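Resident House Diary, Cudonley
Entry for 30 May 2021
Print this page | E-mail this page

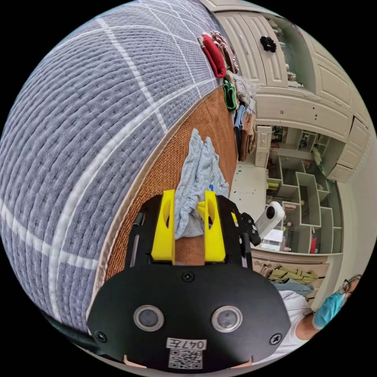 Morning: Room 10

The weekly linen and clothing round began in Room 10 at the request of the resident, Ms. Inmaculada Requena, who returned from leave and asked that her belongings be put in order before the change of season. Entry to the room was agreed with her in advance. Masks were worn indoors in keeping with house rules.

The bed was taken first. The quilted cover, gray-blue with a white grid and a beige binding, was left on the mattress, as it serves well as a folding surface and saves carrying clothing to the laundry room and back. The woven rattan mat stays along the side of the bed. Ms. Requena prefers to have small pieces laid out on it, and the light blue cloth was dealt with there.

Folded items were set at the far end of the bed. The pile at that point held a red cloth, a green cloth, a striped piece in brown and white, and a light gray garment, among others. The brown cloth was allowed to hang over the side and will need to be refolded. It was agreed that the heap should be sorted by use before anything is returned to a cabinet. Sorting by color was tried in October and was not a success, as the residents could not find their towels.

The yellow-green garment on the wooden counter below the shelves is to be kept apart from the rest. Ms. Requena has asked for it to be mended at the shoulder seam. It has been entered in the mending book under her name.

Furniture and storage

The cream wardrobe is in acceptable condition. The small black flower on one of the upper doors was put there by a former resident, and Ms. Requena wishes it to remain. The house has no objection. Upper cabinets are reserved for winter bedding throughout the building, and residents are reminded that daily clothing should be stored lower down, where it can be reached without a step stool.

The white cube shelves have become a place for small items of every kind. The writer raised this with Ms. Requena, who accepted that one or more compartments should be cleared so that folded cloths may be kept there. The red bottle may stay on the shelves provided that it is closed. The small white drawer cabinet beside them was not opened, as its contents are private.

Mr. Damián Godoy has proposed that a second drawer cabinet be ordered from Gistden for this room. The writer is not persuaded. The room has sufficient storage for one person if the shelves are used properly, and another piece of furniture would take up floor between the bed and the wardrobe that is needed for cleaning. The proposal has been noted and will be considered with the other furniture requests.

Midday

Mr. Stellan Fagerlund reported that 2 sets of sheets sent to the Nyberg laundry had come back marked with another house's number. They have been bagged for return. The missing sets belong to Rooms 4 and 7, and both residents have been given spare linen in the meantime. Mr. Fagerlund will telephone the laundry and enter the outcome here.

The invoice for replacement bedding was received and came to 409. It was checked against the delivery note, found correct, and passed to the office for payment. The mattress protectors are thinner than those supplied last year. One should be washed before the remainder are issued.

Afternoon

Ms. Ylva Björklund inspected the second-floor corridor and found the linen closet door again failing to latch. A temporary hook has been fitted. The closet itself was in good order, although pillowcases had been placed on the shelf for bath mats. These were moved.

A short discussion took place on the folding of small cloths. The present instruction calls for thirds, and Ms. Björklund observed that cloths folded in thirds do not stand upright in the cube shelves. Halves and then halves again would suit the shelves better. The writer has agreed to a trial in Room 10 only. The instruction sheet on the laundry room wall is not to be altered until the trial has been reviewed.

Mr. Sheldon Gagnon asked whether worn cloths might be kept as cleaning rags. This is permitted, provided that the resident has given consent and the cloth has been removed from the room inventory.

Matters carried forward

Brown cloth in Room 10 to be refolded and its place decided with Ms. Requena.
Yellow-green garment to mending.
Reply from Nyberg on the missing sheets.
Repair of the linen closet latch.
Furniture request, Room 10, pending.

The diary was closed after the evening round and the linen closet key returned to the front office.

Print this page | E-mail this page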